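Zenlow Shares the Hand-and-Wrist Checkup We Do on Our Own Cell

Plusdale, 10/03/2024
Category: Company News

We've had a lot of emails asking how we keep our tabletop cell running between big jobs, so today we're putting our in-house upkeep guide out for free, and I got the fun task of telling you about it. I run the bench here at Zenlow (and yes, I wrote most of the guide, so blame me for the typos!).

The cell is pretty simple. One arm, one four-fingered hand, a white table and whatever we're asking it to pick up that week. What eats our time is the wrist. The metal flange between the arm and the hand takes all the load, and the cable that loops over it gets tugged every time the wrist turns. We used to strap that cable down tight because it looked tidy – big mistake. We went through 2 cables before November last year was over, and both had failed right at the connector. 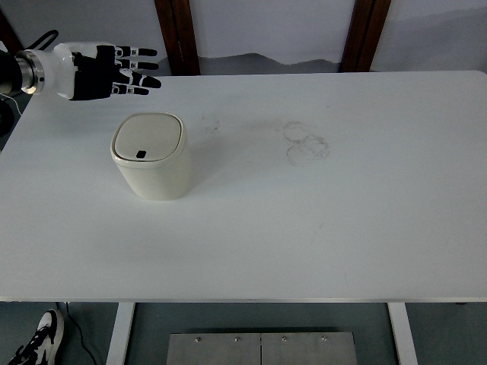 So now we leave slack, and we check it with the arm powered down and then again at slow speed, turning the wrist all the way one way and all the way back. If the loop pulls flat at any point, it's too short. If it swings down toward the fingers, it's too long. After that I go around the flange bolts with a torque wrench, wipe the finger joints with a dry cloth and run the hand through nine slow open-and-close cycles while I listen for clicks. I love this part, weirdly!

Then comes the reach test. We put one light object on the table, send the hand over it and compare the stopping point with the last saved one. If it's off by more than three millimeters we redo the zero position before anybody touches the grasp settings. I've lost whole afternoons tuning a grip when the wrist had just shifted a hair.

The guide also has our spare parts list, the cable lengths we settled on and a log sheet put together with our friends at Espinoza, who run the same checks on their Tekach line. It's free to download from the Zenlow support page, and you can print it and mark it up however you like. Questions and corrections can go to the support desk, and they'll land on my bench.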